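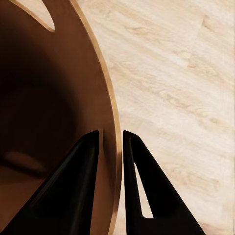

Kokinham to Parudell on Uzor: Premium Economy on the New Layout

Uzor has been moving its second long-haul subfleet onto the Parudell route since June, and the practical effect for anyone booking the front half of the airplane is that the seat map you see at purchase may not be the seat map you fly. I have now done the route in both versions. These are my notes on the newer one, with the fare math and the mileage at the end for those who only came for that.

Booking

The route is 3,766 miles by Uzor's own chart, which puts it just over the line where the airline sells a separate premium economy cabin all year. Under that line the same seats are sold as economy with extra legroom, and the food comes from the economy carts. The route has been on both sides of the line in the past, depending on which terminal the airline measured from. At the moment it is a true premium economy route with its own fare codes.

I paid 211 over the lowest economy fare that still included a checked bag. The gap on the booking site is larger if you compare with the bare economy fare, but that fare has no bag, no seat choice and no changes, so the comparison is not useful unless you travel with a backpack and do not care where you sit. With the bag and a standard seat added, the gap closes to the figure above.

The site shows the layout only after you pick a fare. If the premium cabin appears as three rows, it is the new layout. If it appears as five, it is the old one. The aircraft type printed on the itinerary is the same for both, so it tells you nothing. An equipment swap inside the same type does not trigger a notice, and under the current contract of carriage it does not entitle you to a free change. I read the relevant section twice to be sure.

Seat selection is included. Palix, the program Uzor uses for miles and status, lets its middle tier pick bulkhead seats at booking. Everyone else gets access to the bulkhead at check-in, and on this flight there were still two open when I looked that morning. I left them alone, for reasons given under the seat heading.

Check-in and the airport

Kokinham has a shared priority lane for business and premium economy bag drop. It is marked with a business class sign only, and the premium economy entitlement appears in small type on the back of the boarding pass. The agent did not question it. Bag tags were printed with the priority label, and my bag came out on the belt at Parudell after most of the economy bags, so the label had no effect I could measure. The same thing happened on the previous trip.

Premium economy does not include lounge access. It can be bought at the desk, but the desk stops selling when the lounge passes a set occupancy, and for the evening bank of departures this is most of the time. If you want it, buy it online before you leave home. I went to the gate and used one of the counter seats with power outlets near the far end of the concourse. These are bolted stools with a low footrest, and they are fine for an hour.

Security has its own fast lane, also open to premium economy, and also signed for business only. It merges with the general lane before the scanners, so the time saved is limited to the document check.

Boarding

Boarding is by group number. Premium economy is group 3, after business and status holders and after families. The jet bridge on this gate connects at the second door, which puts you directly in front of the premium cabin. Bins were mostly empty when I got there. Crew bags occupied one of them, on the right side at the last row, and I would avoid that row if you have a full-size roller.

The seat

The new seat is a fixed-shell design. The old one reclined into the space of the person behind. The new one slides the cushion forward inside its own shell, and the back stays where it is. In exchange for not having anyone in your lap, you lose knee room in proportion to how far you recline. I am slightly over average height, and at full recline my knees touched the literature pocket. At two-thirds recline they did not. I spent most of the flight at two-thirds.

Width between the armrests is the same as before. The center console is wider, which makes the seat feel wider without changing the part you sit on. The console has a flat area for a drink, a small covered bin and a slot for a phone. The slot is too narrow for a phone in a thick case.

Power is one USB-C port and one AC outlet per seat. The USB port is in the console and easy to reach. The AC outlet is below the front edge of the cushion and faces down, so a heavy charger falls out of it during taxi and again whenever you move the seat. A short extension cord solves this. The USB port charged my laptop slowly with the screen off and did not keep up with it while I was working.

The leg rest is the main reason to skip the bulkhead. On the standard rows, the leg rest comes up from the cushion and there is a separate foot bar under the seat ahead. At the bulkhead there is a leg rest but no foot bar, and the leg rest is shorter to clear the wall. The bulkhead also has its tray and screen folded into the armrest, which makes the armrest rigid and takes up some width. The second row is the best of the three. The third has a galley behind it and the noise that goes with that, though the curtain was kept closed for most of the night.

Screen and connection

The screen is larger than the old one and responds to touch without delay. It pairs with Bluetooth headphones. Mine dropped the connection once, during a cabin announcement, and reconnected when I opened the settings menu. The wired jack is still there, in the side of the console, and takes a single plug.

Wi-Fi is sold by the hour or for the full flight. Messaging is free with a Palix number. The full-flight pass worked from shortly after takeoff to the start of descent, with one gap over water. Upload was slow enough that I stopped trying to sync files and left it to mail. A VPN connected on the second attempt.

Food

Dinner is served on one tray with real cutlery. The choice was chicken or pasta, and I had the pasta, which was overcooked at the edges and fine in the center. The salad and the bread were the same as in economy. The dessert was from the business menu in a smaller portion. Drinks are poured from full bottles, and crew made two passes before the lights went down.

The second meal is a box with a warm sandwich, yogurt and a piece of fruit. It is handed out ninety minutes before landing. If you mark your seat as "do not wake" on the screen, you will not get the box, and it will not be offered later. I would prefer that this was stated on the same screen.

Sleep

The cabin was warm for the first half of the flight and cooler for the second. The blanket is thicker than the economy one. The pillow is the same. I slept for a little under half the flight, which is better than I did on the old seat and worse than I do in any flat bed. The shell has a small wing on each side of the headrest, and it holds your head if you bend it in further than seems right.

Arrival

We landed ahead of schedule and waited for a gate until the scheduled time. Premium economy gets off right after business, and this is worth more at Parudell than at most airports, where the walk to passport control is short and the line builds quickly. I was through before the bulk of the cabin arrived. The train into town leaves from the lower level, and the ticket machines on the right side take foreign cards. The ones on the left did not accept mine.

Miles and value

Palix credits this fare at 125 percent of distance for redeemable miles and 100 percent for status. The surcharge levied on award tickets is the same in premium economy as in business, so I would not use miles for this cabin. Cash is the better method here, and miles can be held for the business cabin when saver space opens.

On the overnight direction I would pay the difference again if the map shows three rows. For the daytime return I flew regular economy with an aisle seat in the small rear section, where the rows narrow and there are two seats by the window in place of three. It cost nothing extra beyond the standard seat fee, and the seat beside me stayed open. Notes on that one will go up when I have gone through the receipts.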